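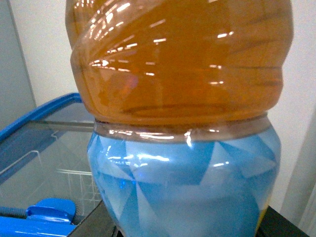 ## Bivside open day, January

Zonel's space hall let in 200 of us, in groups of 40. The Suvon cubesat was the draw, and what we got was a mockup behind a rope. Our guide, Jacinto Pacheco, said the real one will map sea ice from orbit. He wouldn't give a launch date. I asked twice.
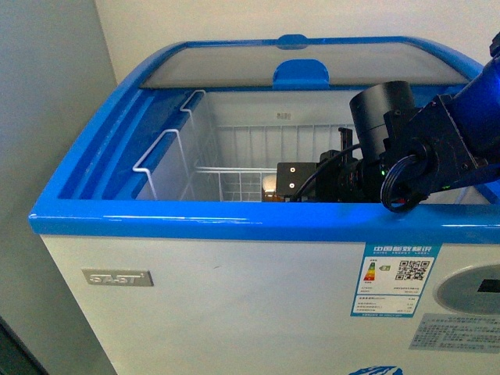 The Mosquera thermal talk was better, though short on test data. Pacheco explained how the sensor housing sheds heat in shadow. A chest freezer with its glass lid pushed back loses less than I'd guessed, he said, and cold air sitting low is no help in orbit. Fine, but show me a chart.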